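Section 6. Running the Visitor Demonstration at the Garden Table

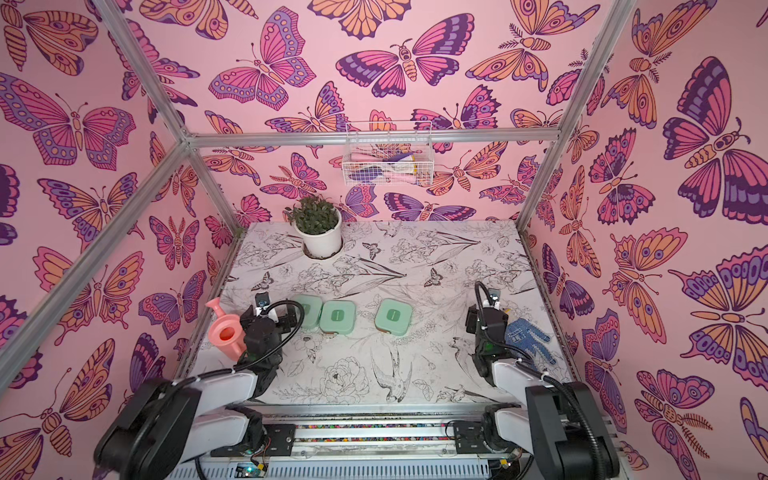 Figure 6-1. The garden table with three lidded containers set out and both grippers lowered.

Welcome to the part of the guide most hosts turn to first! These steps cover a Friday open day at Ladside, where groups come through from 10 a.m. and tend to stay longer than we planned. If you have not hosted before, please read Section 4 (Stopping the Arms) as well, and ask Henok Araya to walk through it with you.

6.1 Setting out

1. Check that both arms are stopped before you reach over the table.
2. Put the three mint-green containers in a row across the middle, lids on. Two may sit nearly together — leave a clear gap before the third.
3. Lay the coral-pink watering can on the left and the dotted blue glove on the right. The potted plant stays in its cutout at the back left corner.
4. Leave the wire basket hanging at the back. Small items can stay in it between groups.

Note: The butterfly walls and the printed tabletop get a lot of questions, especially from children, so do allow a few minutes for them. Tsehay Kassa keeps the leftover wallpaper in cabinet 72 if anybody wants a closer look.

6.2 Starting the demonstration

5. Ask visitors to step back to the floor line, and wait until they really have.
6. On the host screen, open Postska and choose program 487.
7. Say "arms moving" out loud, then press Start.

CAUTION: Keep hands, sleeves and lanyards out of the enclosure while a program is open, even when the arms are still.

CAUTION: Do not let visitors pick pebbles out of the channel in the base rail. There are wires running across it.

6.3 Between groups

8. Press Stop and repeat steps 1 to 4. For help, call Kumiko Shibata on extension 980.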